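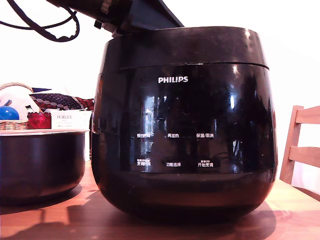
Item 4: the Philips rice cooker and an inner pot on the hall kitchen table

LELTOTCOMBE HALL KITCHEN USERS' GROUP
Minutes of the April meeting, held in the small meeting room at 7.15 pm

Present: Imelda Soriano (Chair), Jhun Dela Peña (Minutes), and representatives of the Godstead lunch club, the Lacson supper group and the Zitar parents' group.

1. Apologies
Apologies were received from the hall bookings secretary.

2. Minutes of the previous meeting
The minutes were agreed as a correct record, subject to the spelling of Zitar being corrected in item 6.

3. Matters arising
The draining rack has been replaced. The key to the dry store remains missing and a second copy will be cut. The Chair reported that 37 meals were served at the last shared lunch and thanked the Godstead club for staying to wash up.

4. Rice cooker
4.1 The group considered the arrangements for the black Philips rice cooker. The Lacson supper group reported that new helpers had difficulty with the front panel, the labels being in Chinese only. Mrs Soriano read out the following wording, which was agreed for a printed card:
预约时间: preset time
再加热: reheat
保温/取消: keep warm/cancel
烹饪时间: cooking time
功能选择: function select
开始烹调: start cooking
4.2 The card is to be kept on the wall beside the table. It was agreed that nothing should be stuck to the cooker itself.
4.3 The Zitar representative asked whether rice could be rinsed in the inner pot. Members were divided. It was resolved that rice be rinsed in a separate bowl and that metal spoons not be used in the pot.
4.4 The inner pot is to be lifted out after every session, washed by hand and dried before it goes back. The outside of the cooker is to be wiped with a soft cloth, including the lid.

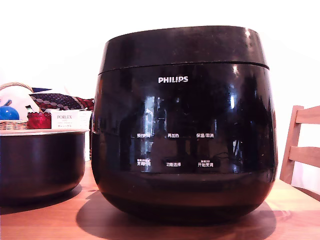

Item 5: cooker, inner pot and household items on the table

5. Use of the table
5.1 The Godstead representative asked that the back of the table be cleared, as household items had been collecting there. Agreed that each group remove its own belongings at the end of a session. Unclaimed items will be boxed and held for three weeks.
5.2 The cooker may stay on the table between bookings, unplugged.

6. Budget
A sum of £3,000 has been set aside for the kitchen this year. A request from the Lacson supper group for a second inner pot was deferred until a price has been obtained.

7. Any other business
The Zitar parents' group asked for an earlier start on the day of the spring supper. Agreed, subject to the hall being free.

Actions
J. Dela Peña: print the card (4.1); obtain a price for the inner pot (6).
I. Soriano: second key (3); write to all groups about the table (5.1).

The meeting closed at 8.40 pm.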